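3.2 Sample and Event Records

The records used in this study come from two charity golf events, held at the Kurklow and Miderari courses as fundraisers for local youth programs. Both follow the same format: a four-person scramble with a shotgun start, a raffle, and a dinner at which the main donations are requested. Kurklow had 236 registered players and Miderari had 224 more, plus one player who signed up on site and was added to the Miderari list, giving a total of 461. Players who paid but did not show up were kept in the sample, as their fees were not refunded.

For each player we recorded the entry fee, any add-on purchases (mulligans, raffle tickets, putting contest entries), and any gift made at or after the dinner. Sponsor payments were entered separately. Where a sponsor paid for a full team, the fee was divided equally among the four players, following the approach of Kontogiannis in her earlier work on charity runs. Gifts made in the names of two spouses were split in half.

Add-on purchases were harder to trace. At Kurklow they were sold as a single package, while at Miderari each item had its own price. We therefore report add-ons as one sum per player and make no attempt to compare single items between the two events.
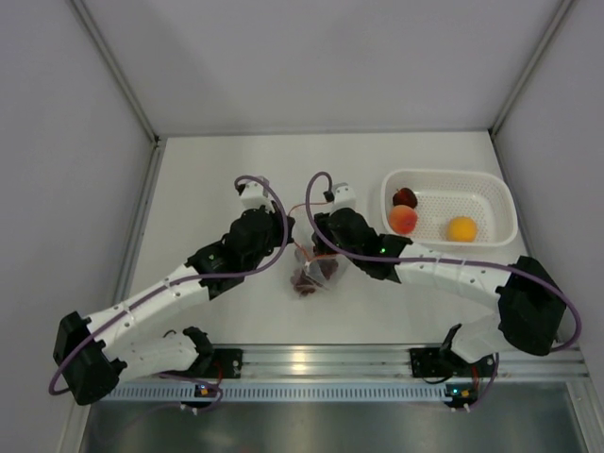
Figure 4. Two arms with their grippers at a clear plastic bag on a white work surface.

3.3 Follow-up Survey

A short survey was mailed in July to every player with a valid address. It asked how the player had heard of the event, whether he or she had given to the club before, and how likely a return next year was on a five-point scale. Sponsors received a longer version with added questions on signage and team placement. Together with household members who had attended only the dinner, the mailing list came to 624 names, of which 600 had an address we could use.

Replies were entered by Spyros Sfakianakis and checked against the registration lists by Vasiliki Kontogiannis. When the two sources disagreed on whether a person had played, the registration list was used. Blank answers were treated as missing and were not filled in from other items.

Dinner-only guests are left out of the per-player results in Section 4. They are included in the totals for gifts, where leaving them out would understate what each event raised.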